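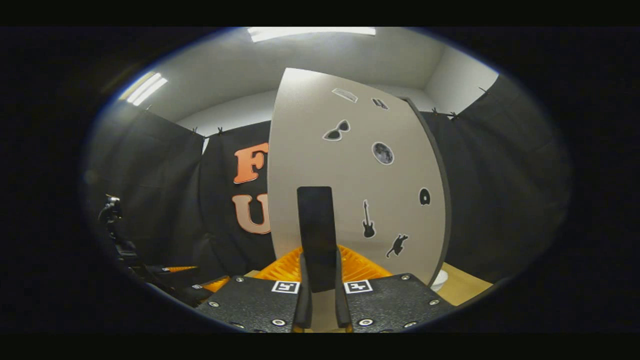
Notes for the Pinura talk, 3 p.m. slot
Dayana Ocampo

Slide 1. Say hello. Do not thank the lunch. Title is "Why Your Grocery List Lies to You." Wait for the laugh. If none comes, move on and pretend it was a statement.

Slide 2. Ask who shops with a list. Most hands go up. Ask who came home last time with only what was on it. Hands go down, except for one man near the front. Let him have his moment.

Slide 3. My own receipts. I kept them for 47 weeks in a shoebox, and my family has been very patient about the shoebox. On a good trip, I bought 10 things I had planned and 3 I hadn't. We don't need to talk about the bad trips. (Pause. Talk about the cheese trip.)

Slide 4. Store layout. Use the old Bautista Market on my street: milk at the back, candy by the register, bread as far from the peanut butter as the building allows. Draw the route with your finger. Warn them that the arrow on this slide points the wrong way and I can't get it to turn around.

Slide 5. What helped me. I write the list in the order I walk the store. I eat first. I leave one blank line at the bottom for whatever I'm going to buy anyway, so it feels like a decision.

Slide 6. What didn't help. Apps. Carrying a basket in place of a cart (I just got stronger).

Slide 7. Questions. Someone will ask about coupons. Say I have strong views and a short slot. If time runs over, skip the cheese trip, though I'd be sorry to.

Bring water. Bring the clicker with the new batteries in it.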